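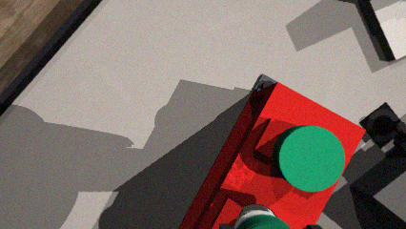

Elba Riquelme would like it known that visitors always ask for one more run, so plan for two and stop there.

7. Running the simulated demo (open day)

7.1 Load the Malton scene with the red block and green round pieces.
7.2 Set playback speed to 50. Visitors find 26 soothing, then leave.
7.3 Press Reset before each group comes in, and wait for the tone.

Note: If error 757 shows up, reload the scene. Smile while it loads - it takes a while.

CAUTION: Keep the Sanoseck controller out of reach. Children find the Speed dial first, and so do department heads.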